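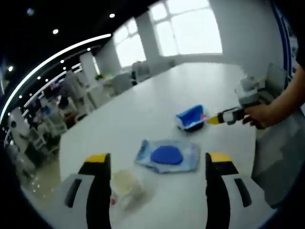 Werkraum Kofler – Tisch am Fenster

Der lange weiße Tisch ist der beliebteste Platz im Werkraum, vor allem im Oktober, wenn das Licht vormittags noch bis zur Mitte reicht. Auf ihm landet alles, was sortiert, verpackt oder weggeräumt werden soll. Die Galerie zeigt den Tisch an einem gewöhnlichen Arbeitstag.

Kleinteile auf der Platte: ein durchscheinender weißer Becher, eine hellblaue Plastiktüte, zerknittert, und darauf etwas Rundes, Flaches in Kobaltblau. Der blau-weiße Behälter dahinter liegt auf der Seite.

Zum Raum: Der Tisch gehört seit dem Umzug aus der Ravcombe-Halle zur Einrichtung. Die Platte ist 700 mm tief und lässt sich feucht abwischen. Größere Sachen kommen ins Regal im Nebenraum, dort stehen 51 Kisten mit Nummern.

Beim Aufräumen gilt: Becher zu Bechern, Tüten glatt streichen und falten, Behälter mit der Öffnung nach oben abstellen. Der Tisch sollte bis 8 Uhr frei sein – dann beginnt die nächste Gruppe.

Weitere Galerien: Lager Nandari, Teeküche, Packplatz Rodo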